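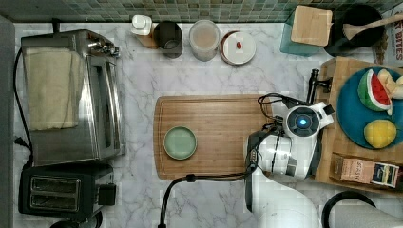
Skonar recipe cards, data card and readme

Transcribed home recipe cards from Utton and Skurnach. 1122 cards, typed up from handwriting, one row per card. Version 2. August 2026.

Put together by Mohsin Kazmi. Questions to me, please put the card number in the subject line or I will lose it.

What's in the folder

cards.csv - the main file, one row per card
ingredients.csv - one row per ingredient line, joined on card_id
units.csv - lookup for spoons, cups, gills, "a teacupful" etc
notes.txt - odd things found while typing, unsorted
old/ - version 1, kept for anyone who has already cited it

No scans. The families lent the cards for typing up only, please don't ask for them.

Columns in cards.csv

card_id - number, no gaps
town - utton or skurnach, lower case
title - as written, spelling left alone
title_clean - my tidied version, use this for searching
category - cake, bread, pudding, savoury, preserve, drink, other
oven - as written ("moderate", "quick", "mark 4", or blank)
oven_c - my reading of it in Celsius, blank if I couldn't tell
minutes - cooking time, lower figure where a range is given
yield - free text, mostly blank
method - full text of the method, line breaks replaced with a bar
hand - 1 if one handwriting, 2 if a second person has added to the card

Things to know about the oven temperatures

Old cards assume a big range or a gas oven. Nearly all say moderate and leave you to it. I've put moderate as 180 throughout. If you cook from these in a small worktop oven, go by eye and check early, the tops catch. Fan ovens, take 20 off. A few cards give Fahrenheit with no F, eg card 88 says "360, top shelf". I've converted that one to 182 and not rounded it, sorry, inconsistant with the rest.
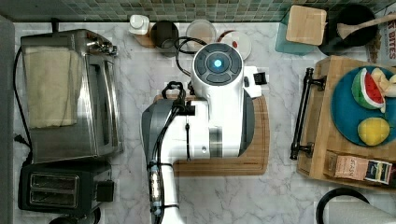
How it was typed

Typed by hand, no OCR, the writing was too varied. Each card read twice, second time against the typed row. Crossings-out dropped unless the crossed-out amount was the only one. Where a word can't be read it's [?]. Where I've guessed it's [word?].

Fractions are decimals in ingredients.csv and left as written in the method. So a half pound is 0.5 lb in one file and 1/2 lb in the other. Know about it. Not changing it now.

Known problems

- Preserves are thin for Skurnach. Jam was mostly kept in notebooks there and notebooks weren't in scope.
- Same recipe turns up on several cards with small changes. Not merged, don't treat rows as separate recipes.
- "Sung cake" appears with three spellings. title_clean has them all as Sung cake.
- Eggs have no size.
- December baking is over-represented, people keep their Christmas cards (recipe ones) and bin the rest.
- minutes is blank for most of the drinks, obviously.
- One bar character in a method was real and got turned in to a line break. Can't find it again.

Good for / not good for

Fine for looking at wording, units, ingredients, how methods were written down. Not for nutrition work, the amounts are too loose. Don't use the preserve rows as safe bottling advice, some of the methods are well out of date.

Privacy

Surnames taken out of titles. First names left in where they're part of the recipe name (Auntie Joan's etc). If one is yours and you'd like it gone, email and it comes out of the next version.

Using it

Free to use and share, say where it came from. Files are UTF-8, comma separated, quotes round anything with a comma in. Excel will turn some of the fractions in the method column into dates if you let it, so import as text.

Changes since version 1

Added the hand column. Split ingredients out to their own file. Fixed treacle/golden syrup mix-up in the parkin rows. Gill is now 142 ml everywhere.

Still to do: the index by main ingredient, and a proper check of the savoury rows.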